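Marites Barredo has been making candles for 25 years, and for the first six of them she didn't sell a single one.

"I gave them away," Barredo said. "My sister had a closet full. She finally asked me to stop."

Today her shop, Lumusen, sells pillars, tapers and block candles from a storefront next to the Olis bakery. She pours most of them herself. Her one full-time employee, Aníbal Huanca, runs the counter and handles the mail orders.

Barredo grew up in a house where candles were for power outages. They were kept in a kitchen drawer with the matches and the string, and they were always white. She was an adult before it crossed her mind that a person could make one.

"I was working in the billing office at a dentist's, and a patient brought us a box of beeswax candles as a thank-you," she said. "I took two home. I burned one and I cut the other one open to see how it was put together. There isn't much to see, it's wax and a string, but I wanted to try it."

Her first batch was made on the stove with a coffee can set in a pot of water. The wicks were too thin and drowned in the melted wax. The next batch smoked. She started writing down what she did each time, and she still has the notebooks, which she keeps on a shelf over the sink in the back of the shop.

The wick, she said, is where most beginners go wrong. A wick that is too small leaves a tunnel down the middle of the candle and a lot of wasted wax. One that is too large burns hot and leaves soot on the ceiling. She tests every new size and color by burning 3 candles from start to finish and taking notes every hour.

"People want to talk about scent and color, and I understand that," she said. "I want to talk about wicks. My husband leaves the room."

Huanca came to the shop after the Mamani hardware store closed, where he had worked in the paint department. He knew color and he knew customers, but he had never poured a candle.

"She handed me an apron and told me not to touch anything for a week," Huanca said. "I swept. I watched. After that she let me trim wicks."

It was Huanca who talked her into using stronger colors. Until then Lumusen had sold cream, brown and a dark red at the holidays. He thought younger customers were walking past the window, and he asked to try a few blues and greens on the small block candles. 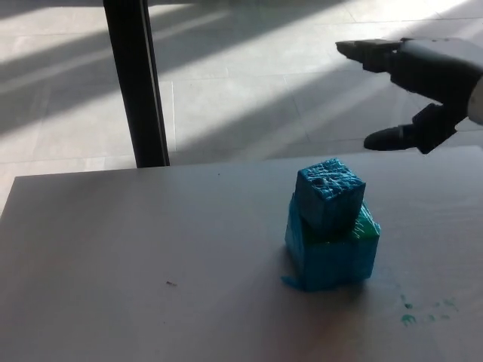 Barredo was against it at first. Dye changes the way a candle burns, and too much of it can clog the wick, so each color meant more testing and more notes. She agreed to a run of 100 and told him that if they were still on the shelf in February, he could take them home to his own closet.

They sold. She has added colors every year since, though she still won't carry black, which she says she has never gotten right.

The work itself hasn't changed much. She melts wax in the morning, pours before lunch and leaves everything alone until the next day. A candle that cools too fast will crack or pull away from the sides, so she keeps the back room warm and the door shut. Deliveries go to the front.

She buys her wax from a supplier called Skekus and has stayed with the same blend for years. When the price went up she raised her own prices, put a note by the register and heard from one unhappy customer, who came back the following month.

Asked what people should do to get more out of a candle, she had a short list. Trim the wick before every lighting. Let the wax melt close to the edge the first time. Keep it away from the window, where the draft makes it burn crooked.

Barredo has no plans to retire. Huanca has been pouring the tapers on his own since spring, and she has started leaving early now and then to pick up her grandson from school.

"He's neater than I am," she said of Huanca. "I check his wicks anyway."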